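Bomine Community Repair Program
Progress report to the Derkora Fund
Prepared by Octavio Arancibia, 19 February 2020

In this period we continued the repair evenings in Graladik and prepared the move of the tool library. In January we received 132 visitors, which is more than we expected for a winter month. Most of them brought lamps, radios and winter coats. We accepted 176 items and the waiting list is now 20 items long.

The sewing course started with a small delay – the teacher was ill for the first two lessons. The lessons will be added at the end, so the participants do not lose any hours.
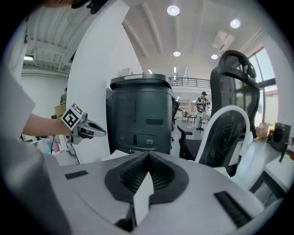
Indoor workspace with white walls.

The tool library is still in its old rooms on Bravo Street. The landlord has agreed that we can stay 3 months longer under the same rent. We have used this time to make the catalog again from the beginning, as the old one had many mistakes in the names of the tools. The new catalog is finished up to the letter M.

Spending stays inside the budget, except for the line for thread and needles, where we passed the planned amount. We ask for your permission to cover this from the travel line, which we have almost not used.

For the next period we plan to finish the catalog and to sign the contract for the new rooms. The draft of the contract is with our lawyer – we will send you a copy when it comes back.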